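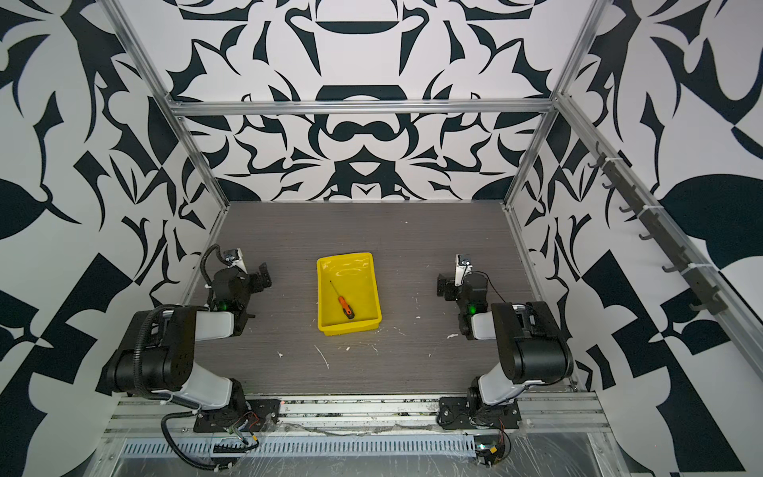 1 Nov 2023

Open afternoon at Lisstead, written up the same evening while I still have a voice to grumble with. I talked more today than I have since July, and I would do it again tomorrow if somebody brought me enough tea.

We had planned for 30 visitors and I think we got all of them, plus a few parents who had said they would wait in the car and then came in anyway (very welcome, it was raining). Beat Wieser took the coats and the sign-in sheet and walked people over from the front hall in groups of six, and that size turned out well. Six can stand around the booth and all see the tray. Eight can't, as we learned last time at Jivthorpe, where the back row saw mostly shoulders.

The plan for the bench was the same for each group. Short hello, then Flurina Widmer at the keyboard with me doing the talking, then the two arms and the yellow tray with the orange-handled screwdriver in it. Right arm picks, passes to the left, left puts it back in the tray. After that, questions until Beat waved at me from the door. I had wanted to start with the slides about the project and Flurina talked me out of it over lunch – people have come to see the thing move, she said, so let it move. She was right and I've told her so, and now it's in writing as well.

Notes on how the handover went, for whoever sets this up next:

First two groups, no trouble at all. Third group, the right gripper took the screwdriver too near the end of the handle and it swung around on the way up, and the left one closed on air. Big groan from the crowd, then the biggest applause of the day when Flurina sent both arms home and ran it again and it worked. I'd half like to keep the miss in on purpose, the kids leaned in so much more afterward. After that group we set the arm speed down to 70 percent and left it there. It looks calmer from outside and I could get a whole sentence out between moves.

The screwdriver rolls if you drop it in on the slope of the tray wall, so put it down flat on the bottom, handle toward the front. Any angle is fine after that, within reason. Flurina wants to try it with a fatter handle and I want to try it with a spoon, and we have agreed to do both and argue later.

Everybody asked about the walls. Every single group! I had my answer about the cameras on the wrists all ready and what they wanted to know was who picked the black and white leaves. One lady thought it looked like her grandmother's curtains and one boy had found a face in the middle of the back wall and couldn't stop looking at it. I gave the short version, that a busy pattern gives the cameras plenty of edges to compare from one view to the next, and that a plain white wall gives them very little. That seemed to satisfy people. If we do a handout next time, put this at the top of it.

Other questions worth remembering, in no order. Can it get tired (the motors warm up, so in a way). What is the green light for (on the gripper, means it has power and is talking to us). Could it do the dishes. Does it know it's a screwdriver, which came from a very small girl in rubber boots and gave me more trouble than anything the Mayrhofer people asked. I said it knows where the screwdriver is and which way it points, and that the name is something we keep for ourselves. She thought about that and said it should be told. Fair enough.

The two from Mayrhofer stayed on afterward and were good company. They do packing lines and wanted to know about cycle time, and I had to say that we don't chase it on this bench. They were more taken with the hooks on the side rail, of all things, and one of them made a sketch. They've asked us over to see their place and I said yes for the three of us before checking with the other two, sorry both.

To do before the Ultstead visit:

Wipe down the tabletop and the front rail properly. White crumbs all over the gray under the lights, and the channel in the rail is grubby.

Tie up the cable that hangs in a loop at the left base. A toddler had his eye on it all through group four.

Something tidier over the little board by the left base. The wires are right there in view and I spent a good part of the afternoon standing in front of them.

Look at the clear plastic along the front. It is wrinkled and it throws reflections, and the shorter visitors get the worst of it. Beat thinks a stiff sheet would do, and will measure.

Two step stools, borrowed or bought.

Allow 30 minutes a group. We had planned less and ran over with each one, and the last family went home in the dark.

Arms parked, power off at the wall, sign-in sheet is in my top drawer. There is half a tin of cookies left by the kettle for whoever is in first.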